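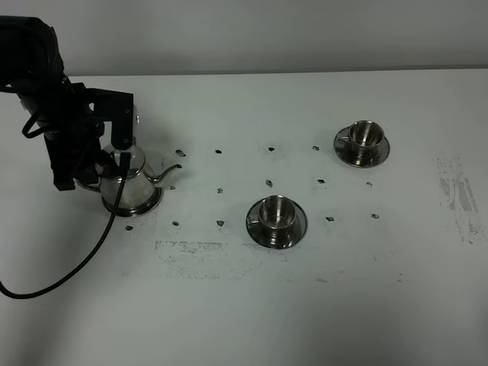 What are the Sukum Papers?

They are the handwritten minutes, letters and account books of a farmers' cooperative in the Bisania hills of East Africa, kept from the last years of colonial rule through the first years of independence.

Ivgate Center for African History Opens the Sukum Papers to the Public

May 2023. The Ivgate Center for African History is very happy to announce that the Sukum Papers, a collection many of our friends and readers have been asking after for a good long while, can now be read online free of charge. The collection runs to nearly 2,000 pages and covers the everyday business of the Sukum Growers' Cooperative, from the price of seed to the long evening arguments over who should speak for the hill villages when the new district council was formed. 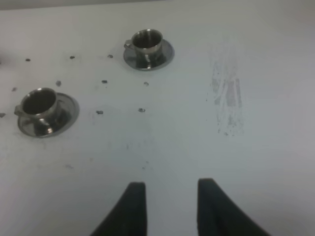 Steel cups and saucers on a white tabletop.

The papers came to the Center in seven tin trunks, which had been stored in the old Rotich schoolhouse. Sorting, cleaning and scanning them took eight years, and we would like to thank every family who sat with our staff and helped put names to signatures (some of which, it must be said, are very hard to read!).

"People know the speeches and the flags, and I love those stories too," said Sharon Bakilana, director of the Center. "But I grew up hearing my aunts talk about the cooperative meetings, and when I opened the first minute book, there were those same meetings, with the complaints about the road written down in full. I read until the building closed."

Bakari Ndung'u, who edited the collection, said the letters between the cooperative and the district office are the part he hopes students will turn to first. "You can follow one question, whether the growers could sell their own coffee, through letter after letter, and watch the tone change as independence gets closer," he said. "The clerk starts out terribly polite. By the end he is writing to the office as an equal."

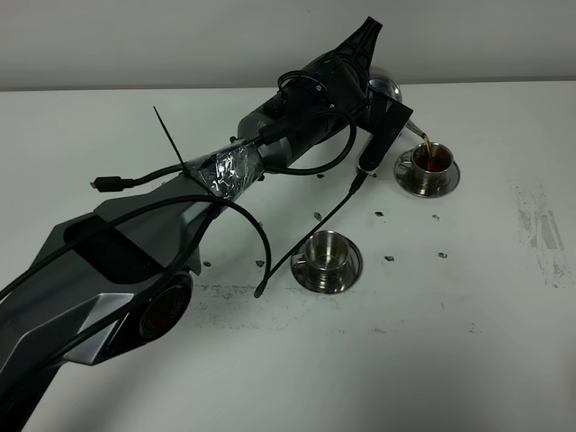 Reading the Collection

The pages are arranged by year and by village, with typed English summaries beside the Swahili originals. A map of the hill villages and a short guide to the cooperative's officers are included, and teachers may print any part of the collection for classroom use. Printed copies of the guide will be sent to schools in the Bisania area in July, along with a large wall map.

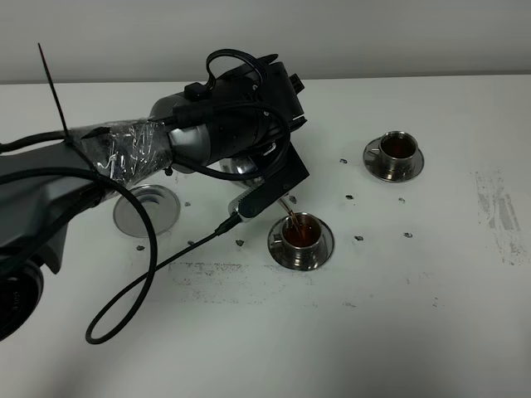 Tea being poured into a steel cup.

The account books are not yet complete online. Two volumes with damaged bindings are still being repaired and will be added when they can be opened safely. Families who hold letters, receipts or photographs connected with the cooperative are warmly invited to get in touch with the Center's reading room, where staff will copy the items and return the originals to their owners.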